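Kapitel 11
Pflege und Werterhalt von Textilien im Haushalt

Lernziele
Nach diesem Kapitel können Sie die wichtigsten Faserarten nach ihrem Verhalten beim Waschen ordnen. Sie können ein Pflegeetikett lesen und für ein Kleidungsstück die passende Behandlung wählen.

11.1 Warum Pflege ein Thema der Hauswirtschaft ist

Ein Kleidungsstück wird einmal gekauft, aber viele Male gewaschen, getrocknet, gefaltet und wieder angezogen. Die Kosten dieser Arbeiten erscheinen auf keiner Rechnung, und deshalb werden sie in der Haushaltsplanung gern vergessen. In der Wäscherei Velska, auf deren Unterlagen wir in diesem Kapitel öfter zurückgreifen, hat man in einem Jahr 3290 Hemden und Blusen angenommen. Bei 1417 von ihnen war der Grund für die Abgabe ein Schaden, der schon vorher zu Hause entstanden war: eingelaufene Ärmel, verfilzte Stellen, verzogene Säume.

Solche Schäden haben meistens eine einfache Ursache. Die Faser wurde zu heiß behandelt, oder sie wurde im nassen Zustand zu stark bewegt. Baumwolle verträgt beides recht gut. Wolle verträgt beides schlecht, denn ihre Oberfläche besteht aus kleinen Schuppen, die sich bei Wärme und Reibung ineinander verhaken. Flanell nimmt eine besondere Stellung ein. Mit dem Wort bezeichnet man keine Faser, sondern ein Gewebe mit aufgerauter Oberfläche, und diese Oberfläche kann aus Baumwolle, aus Wolle oder aus einer Mischung bestehen. Wer ein Flanellhemd pflegen will, muss also zuerst auf das Etikett schauen.

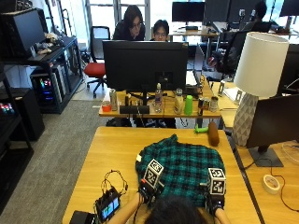
Bei uns zu Hause wurde Flanell immer mit 60 Grad gewaschen und es hat nie geschadet, schrieb eine Leserin der ersten Auflage, warum soll das jetzt falsch sein? Der Einwand ist berechtigt. Ein Hemd aus reiner Baumwolle übersteht diese Temperatur, wenn das Etikett sie erlaubt. Die aufgeraute Seite verliert aber mit der Zeit ihren weichen Griff, und dunkle Farben werden schneller matt. Wir empfehlen für bunten Flanell darum eine niedrigere Temperatur und eine Trommel, die nicht ganz gefüllt ist.

11.2 Falten oder hängen?

Auch die Aufbewahrung gehört zur Pflege. Gewebte Hemden kann man hängen oder legen. Gestrickte Stücke sollen liegen, weil ihr eigenes Gewicht die Maschen in die Länge zieht. Vor dem Falten wird das Hemd auf einer glatten Fläche ausgebreitet und mit den Händen von der Mitte nach außen gestrichen. Die Knopfleiste bleibt dabei geschlossen.

Aufgaben zur Vorbereitung
Suchen Sie in Ihrem Schrank ein Kleidungsstück aus Mischgewebe und schreiben Sie alle Symbole seines Etiketts ab. Vergleichen Sie diese mit der Tabelle am Ende des Kapitels.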